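# Chapter 8: Small Wars and Ordinary Supplies

> "We had powder for a month and shoes for a week."
> — from a letter kept in the Dolley papers

In December the garrison at Hamann was short of nearly everything except men. The official histories give this winter two lines. They prefer the spring, when the fighting began again and the officers had something to report. In this chapter we will stay with the winter, and with the lists which the quartermaster wrote by hand.

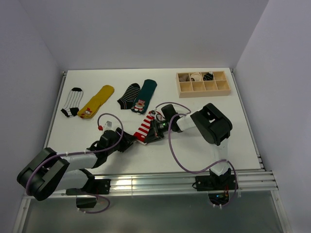
The quartermaster's book has 433 entries, and most of them are about clothing. A student who opens it for the first time is often disappointed. It is difficult to feel much for a line such as "stockings, grey, 200 pairs", which has no owner and no face. We are used to clothing that tells us something of the person, like the dark teal-green sock with a small cartoon animal on it, or the striped ones lying in the same row. The army of that time wanted the opposite, and the word "grey" returns on almost every page.

Shanti Tripathi was the first historian to read the book together with the letters from Iden, the village where the stockings were knitted. She found that the women of Iden were paid late, and in some months were not paid at all. They continued to knit, but they wrote to the colonel — politely at first, then less politely — and he kept the letters.
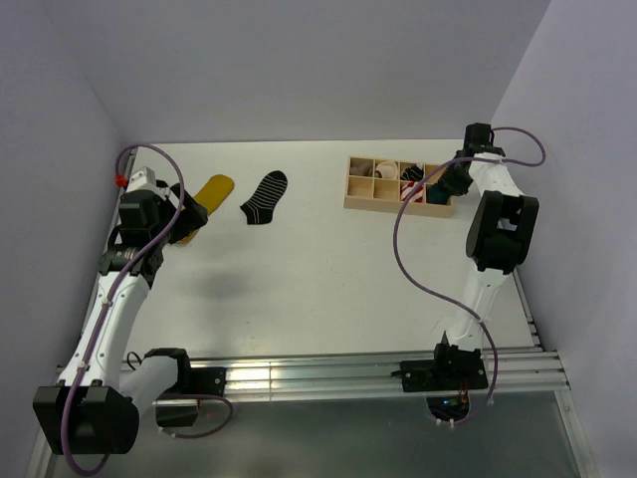
Transport was the second difficulty. Goods left the depot at Bisness by cart and were sorted again on arrival, because the loads were mixed on the road. The clerks used divided boxes for the small items, much the same idea as the light wooden box with compartments at the back right of the table. Stockings were too many for this and were tied in bundles.

**Before you read on**

- Why might a colonel keep letters that complained about him?
- What can a supply list show that a battle report cannot?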